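**Worgate Gripper Challenge** is a student robotics competition in which teams pick up household items with a two-finger gripper. It was started by Gearóid Duggan as a class exercise and later opened to outside clubs. Its organisers describe it as a test of "real home skills", a claim that has been questioned.

Teams are scored on 60 timed grasps, many of them on boxes and packets. The item list favours light things with flat sides, and glassware is left out.
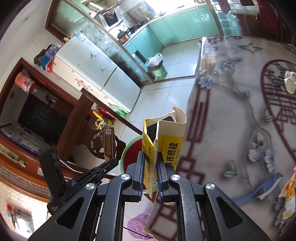
The 2022 report gave a total of 1,187 successful grasps out of 2,555. Margit Kerekes, who coached the Prulov team, noted that a box dropped after two seconds still scored as a success, and that no team's results had been checked by anyone outside the event. Duggan replied that the rule was the same for all. It was kept for the October round.

Whether pupils learn much is unclear. A survey is often cited, but its questions were never published.

*Last edited Mar 3, 2023*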